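Hotard Block Sorting Kit – Club Edition

We put this kit together for school robotics clubs that already have an arm and would like something friendly to do with it on a Thursday afternoon. You get 37 solid shapes in mixed colors, a maple-colored work board and a coach's booklet that Griet Verhoeven wrote over two long winters with her own club in Cletbridge.

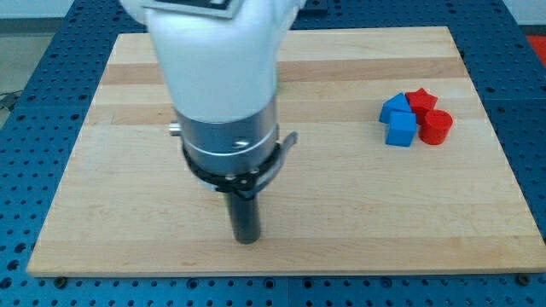
Most teams start by sorting on color and move on to shape once they feel brave – the stars are harder than they look! The booklet has 2 practice rounds and a full scoring sheet for club meets.

Price: $126
Refill set of blocks: $81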